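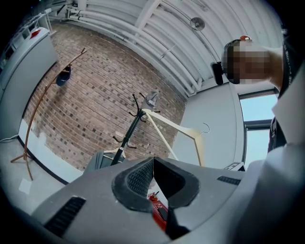 Wooden coat tree or metal one, when the thing has to hold more than hats?

I'm trying to sort out the hallway end of our living room before fall and I've reached the point where I don't believe anything written on a product page. We have both kinds right now, a wooden branch-style one and a black metal one with curled hooks in two tiers, standing by the brick wall, and so far they're mostly good at holding caps. One navy cap on the wood, one grey cap on the metal. Put a real winter coat on either and I start watching it out of the corner of my eye. The wooden one came from Brorkwood and the listing said it would take 40 pounds. Forty pounds where? All on one branch? Spread out evenly by somebody with a scale? It doesn't say.

My sister wants me to get rid of both and screw a rail into the brick. I rent, and I'm not convinced the brick is even good brick. So: keep one, and which? Or is the rail really that much better? Please don't tell me to declutter my coats. I have the coats I have.

Trinidad Ibarra
Posted Sunday, June 8, 2025

Cele

Keep the metal one. I wouldn't trust the 40 pounds either. A weight number for a coat tree means very little without knowing how high the load hangs and how far out from the pole. A heavy parka on a top hook pulls sideways, and what stops it going over is how wide the feet are and how much the base weighs. The pole can be strong as anything and the whole business still lands on the floor.

You can test this yourself. Put a full backpack on one top hook, with nothing on the other side, and keep a hand near the pole. If a foot lifts, you know. Then try the same bag on the lower tier of the metal one. Lower hooks are the best argument for that style, and people leave them empty and load up the top.

With the wooden one, turn it over and look at where the legs join the pole. If there's a bolt, tighten it. Mine had loosened up by April after one winter and I'd been blaming the floor. If the joint is only glued and it already moves, I wouldn't spend any time on it. Wood glue over old glue doesn't hold well, whatever the bottle says.

Also stop hanging loose hangers off the hooks. A coat on a hanger sticks out farther than a coat on its loop and swings when you brush past it. If the loop is torn off, sew on a new one. It takes 2 minutes and a bit of ribbon.

Griseo

get the rail. ive had one up for years never moved. coat trees are for offices

Pukent

I'd be careful with "get the rail" as advice to someone renting. Ask the landlord first and get the yes in writing. If you do get it, drilling into the mortar is easier to patch afterward, but old mortar can be soft and crumbly and then your anchor just spins. Drilling the brick itself holds better and leaves a hole you can't really hide. Try a nail in the mortar somewhere nobody looks. If it scratches out like sand, forget the rail.

I'm not fully on board with the metal tree either. The curled hooks look nice but check that the ends are smooth, because mine put a snag in a wool coat that cost me $19 to have fixed, more than half what I paid for the stand. And some of those bases are hollow tube that weighs next to nothing. Cele's backpack test is a good one, do that before you give either of them away.

If both fail, push the better one into a corner so it has a wall on 2 sides, keep the heavy coats on the corner side, and let the caps have the outside hooks.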